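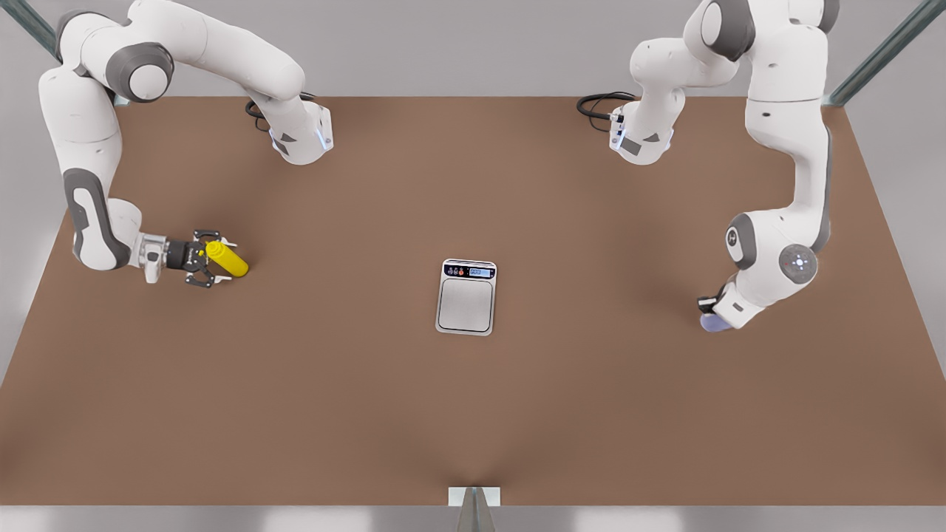 Datasets > Music & Fandom > Skament fan posts

# Skament Fan Posts

Hi! I'm Meenakshi Mathur, and I put this together because I love the band Skament and I got tired of scrolling back through the Dikine forum every time I wanted to find an old tour thread. It's 700 public posts, all in English, mostly people screaming about outfits and arguing over set lists (I'm in there too, sorry).

## What's in it

Two files:

- `posts.csv` – post text, month, thread title, mood label
- `threads.csv` – one row per thread, 14 in total

Usernames are gone. I also took out anything that mentioned somebody's school or home town, so a few posts read a little choppy.

## Mood labels

I labeled everything by hand as happy, sad, angry or joking. The joking ones were hard! Fans of the drummer, Karamanlidis, are sarcastic pretty much all the time, and I went back and changed a bunch of those after the June posts went in. If a label looks wrong to you, it might well be.

## Splits

600 posts for training and the rest for testing. The big thread on the Dircombe show is only in the test part, so please don't move it over.

## Known problems

- Emoji got turned into question marks in the older posts
- Song titles are spelled every way you can imagine
- `month` is blank for posts that came from the archive page

## Changes

21 December 2022 – fixed the doubled header row in `threads.csv` and took out two posts whose authors asked me to. If you want yours removed, open an issue and paste the first line of the post.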